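Protecting a table top with cardboard, will it mark?

Posted by Jouko Hakala in Home and Workshop

Hi all, I've got a brown table with rounded corners that gets used for everything, and I'd like to lay one big sheet of cardboard over it for the messy jobs (glue, mostly, and a bit of sanding). It's 115 cm long and I've saved the box our new wardrobe came in. Does it need sticking down? And will I end up with scratches anyway from grit getting underneath? The finish is nothing special but I'd like to keep it nice!

Raimo Vainio
I've done this for years and it's fine. Wipe the table, let it dry, then lay the sheet with the smoothest side up. Don't tape it to the wood, I did that one August and the heat baked the glue on, took me a whole evening with warm soapy water to get it off. If it slides, put a bit of non-slip drawer liner under two corners.

Old boxes are good enough. A few scuffs and creases do no harm, and neither does the worn strip where the parcel tape used to be. A sheet like this one leaves a border of table showing past the far edge, and I like that because you can get your fingers under to lift it.
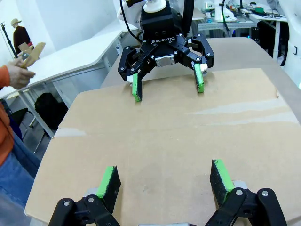
Jinik604
just use an old shower curtain, cardboard goes soggy

Laitinen
Shower curtain is horrible to sand on, it bunches up! I'd stay with cardboard, but lift it every week or so and brush underneath, that's where your scratches come from. Mine gets turned over once one side is too gluey, then it goes out and I cut up the next box.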